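Section 4. Setting out the sorting trays

The Sestwood tray set is meant for a table or worktop at about waist height. Clear the surface and wipe it down before you start. Keep the product card (ref. 3868) with the set, as you will need it to order spare trays.

1. Put the blue tray in the middle of the table. Mixed items go here first.

2. Stand a yellow container on each side of it. Leave a small gap so that the rims do not overlap.

3. Press lightly on each rim. If a tray rocks, turn it round or move it to a flatter part of the table.

4. Load the blue tray. Squeeze tubes can stand on their wide end with the crimped end up. Small drinks cartons go in upright.

Note: Close all caps before loading. A tube that has lost its cap should be wrapped or thrown away.
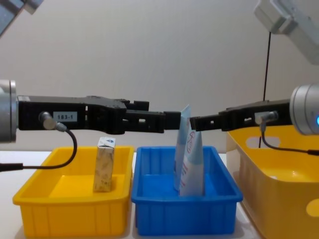

5. Take items out of the blue tray one at a time, holding tubes by the flat top edge. Gripping them lower down can squeeze out the contents.

6. Place each item in the yellow container you have chosen for its type. Cartons may lean a little - this does no harm if they are sealed.

7. When the blue tray is empty, check the floor of it for drips before refilling.

Caution: Do not load any tray with more than 2000 g. Do not lift a full tray by one rim.

Caution: Keep glass bottles out of the set. Use the Wuvitz divided crate for these (see Section 19).

Cleaning

Wash the trays by hand in warm soapy water. Dirt collects between the ribs on the outer walls, so use a soft brush there. Dry fully before stacking.

Cluvance, 3 January 2025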